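Kekisano – Fiches maison et atelier
Peinture, sols, surfaces

Gris : préparer, appliquer, retoucher, nettoyer
Mise à jour : samedi 4 avril

Le gris moyen est la teinte la plus demandée pour les murs de cuisine, les buanderies, les fonds d'atelier et les sols peints. C'est aussi celle sur laquelle les reprises se voient le plus, surtout en finition mate. La fiche couvre les surfaces intérieures déjà peintes ou à peindre : plâtre, plaque de plâtre, panneau dérivé du bois, béton intérieur. Les façades et les métaux font l'objet de fiches séparées.

Identifier la finition existante

Avant tout nettoyage ou toute retouche, déterminer si la surface est mate, velours, satinée ou brillante. Placer une lampe de poche à plat contre le mur et regarder dans l'axe du faisceau. Un reflet net indique un brillant ou un satin. Un halo diffus correspond à un velours. Une absence de reflet correspond à un mat.

Déterminer ensuite la nature de la peinture. Frotter une zone cachée avec un coton imbibé d'alcool ménager. Si le coton se colore franchement, la peinture est très probablement une acrylique. Dans le cas contraire, il s'agit le plus souvent d'une alkyde ou d'une bicomposant. Le test ne distingue pas ces deux dernières. Pour un sol d'atelier, en l'absence de facture ou de pot d'origine, traiter comme une bicomposant : dépolissage obligatoire avant recouvrement.

Dépoussiérage et lessivage

Dépoussiérer à sec, brosse souple montée sur l'aspirateur, du haut vers le bas. Une poussière mouillée forme une boue fine qui pénètre dans les mats et n'en ressort plus.

Lessiver de bas en haut. Les coulures sur paroi sèche marquent, les coulures sur paroi déjà mouillée se rincent. Rincer de haut en bas, à l'eau claire, deux fois si le produit contient du savon noir. Changer l'eau dès qu'elle est trouble.

Mats : éponge cellulose bien essorée, aucun abrasif, pas de microfibre appuyée. La microfibre lustre les mats et laisse des plages brillantes visibles en lumière rasante.
Velours et satins : microfibre humide, passes droites, sans mouvement circulaire.
Sols peints : balai plat, eau tiède, détergent neutre. Pas de vinaigre sur un béton peint, il attaque les zones où le film est usé.

Taches courantes

Graisse de cuisson : terre de Sommières appliquée à sec au tampon, laisser agir une nuit, brosser. Recommencer avant de passer à un produit liquide. Sur satin, un dégraissant dilué suffit, suivi d'un rinçage complet.

Traces de caoutchouc sur plinthe ou bas de mur : gomme blanche de dessin, puis chiffon humide. L'éponge mélamine fonctionne mais elle est abrasive. La réserver aux satins et aux brillants, et l'essayer d'abord derrière un meuble.

Rouille sur sol peint : acide citrique en solution, cinq minutes, rinçage abondant. Si la tache persiste, elle est sous le film et il faut poncer.

Moisissure : le nettoyage ne règle que la surface. Rechercher d'abord la cause (pont thermique, ventilation bouchée, meuble plaqué contre un mur froid). Ne jamais mélanger eau de Javel et produit acide, détartrant compris.

Encre et feutre : alcool ménager sur coton, par touches, uniquement sur alkyde. Sur acrylique, l'alcool emporte la peinture avec l'encre. Appliquer une couche isolante puis repeindre.

Préparation avant peinture

Reboucher, poncer au grain 120, dépoussiérer, finir au grain 180. Un enduit qui accroche encore le papier n'est pas sec, quelle que soit la durée annoncée sur l'emballage. Imprimer toutes les zones enduites, y compris les petites. Un rebouchage non imprimé absorbe plus que le reste et ressort en tache mate sous le gris fini.

Sur les panneaux dérivés du bois, imprimer aussi les chants, en deux passes.

Choisir une sous-couche teintée. Un gris moyen posé sur une sous-couche blanche demande fréquemment trois couches, deux sur une sous-couche grise. Chez Stindon, la sous-couche peut être teintée au comptoir à la moitié de la formule du fini. Demander que la proportion soit écrite sur l'étiquette.

Quantités et mélange des pots

Calculer la surface ouvertures déduites, multiplier par le nombre de couches, diviser par le rendement indiqué sur le pot. Ajouter 10 % pour les pertes et garder le reste pour les retouches. Exemple : 28 m² en deux couches, avec un rendement de 10 m² par litre, donnent 5,6 litres, soit 6,2 litres avec la marge.

Si plusieurs pots sont nécessaires, les réunir dans un seau propre et mélanger avant de commencer. Deux pots de la même référence mais de lots différents peuvent présenter un écart imperceptible au seau et très lisible au milieu d'un mur. À défaut de seau assez grand, changer de pot dans un angle, jamais en pleine paroi.

Mélanger lentement, spatule à plat, en raclant le fond. Les pigments lourds se déposent, en particulier les oxydes rouges et jaunes. Un pot de gris mal remué donne un premier mur trop froid et un dernier mur trop chaud. Recommencer le brassage à chaque remplissage du bac.

Application

Température entre 12 et 25 °C, hors soleil direct. Couper le chauffage au sol la veille. Dégager les angles à la brosse sur six centimètres, puis rouler sans laisser sécher la bande. Travailler par surfaces d'un mètre de large, croiser, terminer par des passes légères toutes dans le même sens.

Rouleau de 10 mm pour les mats sur plaque de plâtre, 5 à 6 mm pour les satins, laqueur pour les panneaux lisses. Ne pas revenir sur une zone qui commence à tirer. Une reprise manquée se corrige après séchage complet, par une couche entière sur la paroi, d'angle à angle.

Lire une teinte avant de retoucher
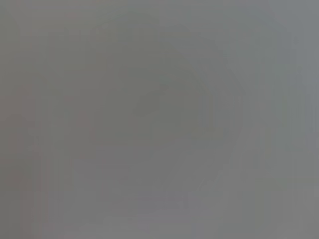
Un gris à raccorder se décompose en deux informations : sa valeur (clair, moyen, foncé) et sa dominante. La valeur se compare facilement, la dominante beaucoup moins, car les écarts se fondent les uns dans les autres. Sur la vue, l'ensemble se lit comme un gris moyen sourd, mais on y relève des plages très peu contrastées d'olive, de gris-vert, de brun rougeâtre, de mauve et de gris-bleu. Le centre est plus sombre et légèrement plus chaud – une large plage gris olive – tandis que l'angle supérieur droit est la partie la plus claire et la plus froide. Un prélèvement de teinte fait au centre et un autre fait dans cet angle conduiraient à deux références différentes. D'où la règle de travail : au moins trois points de comparaison par surface, à distance les uns des autres, et aucune décision sur un seul point.

Pour la comparaison, tenir le nuancier à plat contre la surface, sous un cache blanc percé de deux fenêtres identiques. L'une laisse voir le support, l'autre l'échantillon. Observer à la lumière du jour, puis sous l'éclairage habituel de la pièce. Deux gris qui se raccordent à la fenêtre peuvent se séparer nettement sous une lampe.

Corrections de dominante, à faire sur un petit volume pesé :
Gris trop vert ou olive : pointe d'oxyde rouge.
Gris trop mauve : pointe d'ocre jaune et, si besoin, de vert.
Gris trop bleu : pointe de terre d'ombre naturelle.
Gris trop chaud : pointe de bleu outremer.
Ne corriger qu'un colorant à la fois. Laisser sécher chaque essai avant de juger, les acryliques foncent en séchant.

Retouche localisée

Limiter la retouche au défaut. Sur un mat, tamponner avec un petit rouleau presque sec, en débordant le moins possible. Sur un satin, la retouche localisée reste visible dans la plupart des cas et il vaut mieux refaire le panneau entier.

Diluer la peinture de retouche de 5 % pour les acryliques anciennes, dont l'eau s'est en partie évaporée dans le pot. Filtrer au bas nylon. Une peinture qui sent l'aigre ou qui a gelé ne se récupère pas.

Conservation des restes

Transvaser dans un bocal en verre rempli à ras, couvercle doublé d'un film. Étiqueter avec la référence, la formule, la pièce et le mois d'application. Recopier la formule complète plutôt que le nom commercial. La teinte Meijer 163, par exemple, existe en deux bases, et le nom seul ne permet pas de retrouver la bonne. Chez Dorkex, la formule est imprimée sous le couvercle et disparaît avec lui si on le jette.

Stocker hors gel, à l'abri de la chaleur. Une vérification par an suffit, en septembre, avant les premières nuits froides dans les garages non isolés. Les pots secs ou douteux partent en déchetterie, jamais à l'évier.

Fiches liées : Sous-couches et isolants – Poncer sans rayer – Peindre un sol d'atelier – Lampes et rendu des couleurs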